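Marbling paper, week one: I have ruined three shirts and regret nothing

13 August 2023

I have been wanting to try paper marbling since I was small enough to be told off for stroking the insides of old books. You know the ones, with those swirling endpapers that look like oil on a puddle or a slice through some very fancy rock. My gran had a set of hymn books with blue and red combed patterns inside the covers and I spent more sermons looking at those than I should admit.

So when Hongmei Liao put a note up at the library in Gidham saying she was running a summer marbling group, I signed up before I'd even read what it cost (not much, it was fine). We've now had our first week and I am completely hooked, so this is going to be a long one. Put the kettle on.

The basic idea is that you float paint on top of a tray of thickened water, push it about until you like it, and lay a sheet of paper on top. The paper picks up the paint, you peel it off, and there's your pattern, the only one like it there will ever be. It sounds so simple! And it sort of is, except that every single stage has its own way of going wrong, and I think I found most of them.

Start with the water. It's called size, and ours is made with carrageenan, a powder that comes from seaweed. You blend it with water the day before and leave it overnight so the bubbles can rise out. I didn't know about the overnight part when I had a go at home, so my first tray was full of tiny bubbles and every one of them left a white dot on the paper. Fengying Shen, who sits next to me, thought the dots looked like snow and asked if she could keep the sheet. She has it on her fridge now.

Then there's the alum. You sponge it on to the paper beforehand so the paint has something to grip, and you mark the back of the sheet in pencil so you know which side is which. I skipped the pencil mark, obviously. When I laid my lovely green and gold pattern down and lifted it up again, the whole lot slid off into the sink like gravy off a plate. Hongmei was very kind about it. She said everyone does it once. I did it twice.

A good solid table makes a huge difference too. At home I was working on the folding one from the shed, and whenever I leaned on it the whole tray shivered and my neat lines went wobbly. You want something flat with a decent amount of top and room to walk round the front.
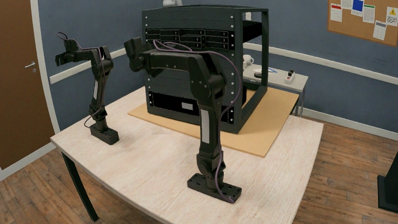
Pale wood top, slim black leg.

Now the fun bit, the paint. We're using acrylics thinned with water, plus a few drops of ox gall, and the ox gall is the magic ingredient because it makes the colour spread. Too little and the drop sinks straight to the bottom and sulks there. Too much and it shoots out to the edges and bullies all the other colours into thin little veins. You test each pot by letting one drop fall and watching how wide it opens, and then you adjust, and then you test again, and an hour has gone by and you haven't printed anything, and somehow it has been one of the nicest hours of your week.

The order matters as well. The first colour down gets squeezed by everything that comes after it, so it ends up the darkest and strongest. I've been starting with indigo, then a rusty orange, then a cream. Chunhua Meng does hers the other way about, pale first, and gets these soft cloudy sheets that look like weather. I've tried copying her and mine come out like dishwater. She says I'm using too much black. I'm not using any black!

Once the colours are down you can leave them as they are, and that's called a stone pattern. Or you take a stylus (mine is a knitting needle) and draw it up and down the tray, and then across, and that gives you a pattern called gel-git. I love saying it. It means something like "come and go" in Turkish, and that is just what your hand does. After that you can pull a comb through and suddenly you have the proper hymn book look. The first time I did it I let out a noise that made Edivaldo Barbosa drop his sponge on the other side of the room.

Making the combs is half the hobby, by the way. You can buy them, but they're dear, and a strip of card with pins pushed through it does the job beautifully for a few goes. I made one with the pins set wide and one with them close together. The close one is far too close and drags the paint along with it, so I'll pull out every other pin and see if that helps.
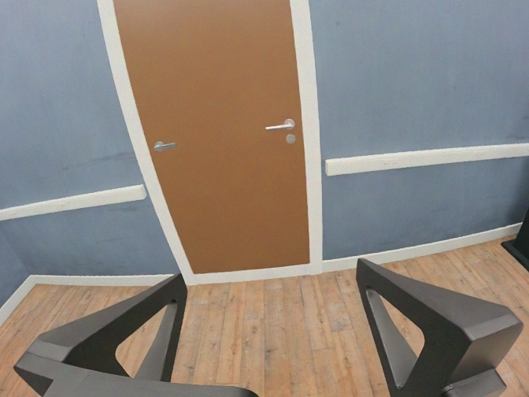 The thing I most want to get better at is laying the paper down. You hold it by opposite corners, let the middle sag and touch first, and then lower both sides in one smooth go. If you stop halfway, even for a breath, you get a line across the sheet called a hesitation mark. What a name! I have hesitation marks on nearly everything I've made. Cuiping Cao told me to breathe out slowly as I lower it and not to look at my hands, and it does seem to help, though I then forgot to look at where the tray was.

Rinsing comes next. A gentle pour of clean water down the sheet, held up on a board, until it stops feeling slimy. Then it goes over a line to dry. My bathroom has been strung with wet paper for days and I've been cleaning my teeth in the kitchen. The sheets curl as they dry, so I stack them under the biggest books I own overnight, with a plain sheet in between each one.

As for what to do with it all, I've got plans! I've covered one notebook so far and the corners are a bit lumpy, but I wrote my shopping list in it this morning and felt like a duchess. I want to do a set of 4 boxes for my sister's desk, and I'd like to try lining an envelope. Chunhua has been wrapping pencils in her offcuts, such a good use for the strips with one nice bit in the middle.

A few people asked last time where I buy my paper. I'm using a plain uncoated drawing paper, fairly heavy, and the only real rule I've learned is to avoid anything with chalk in it, as the alum doesn't get on with it. I tried to link to the shop I used but the page keeps giving me a 404, so I'll add it when it's back.

Also, the shirts. Acrylic does not wash out once it's dry. I knew this and wore a white one anyway, then a grey one, then my good stripy one on the day I was only going to watch. I've bought an apron.

Next week we're trying bouquet patterns, where you use a double comb and wiggle it as you pull, and Hongmei has promised to show us how to do tulips. I've already mixed tomorrow's size and it's sitting on the side with a plate over it, not a bubble in sight.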